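Veramon Career Planner, two months in

I bought the Veramon planner in April, right after I'd decided (for the second time!) that I couldn't stay in my old line of work, and I have to say I've grown very fond of it. There are 28 short exercises spread over 200 pages, and the early ones are lovely, all about what you enjoyed as a child and which chores you never minded doing.

My one grumble is the salary section, which feels thin next to the Wuvis workbook I used before. The paper is nice and thick, though, and my pen never bled through.

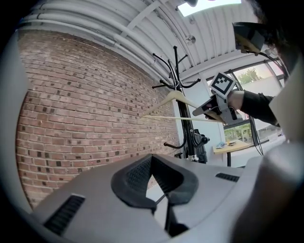
The exercise I keep going back to is the one on work settings, where you write down the kind of room you'd be happy to walk into every morning. I wrote pages on mine! Give me a red brick wall, a skylight and a black coat rack with a bag hanging on it, and I'd gladly answer phones all day. It got me looking at small studios and workshops, and I've sent off two applications so far.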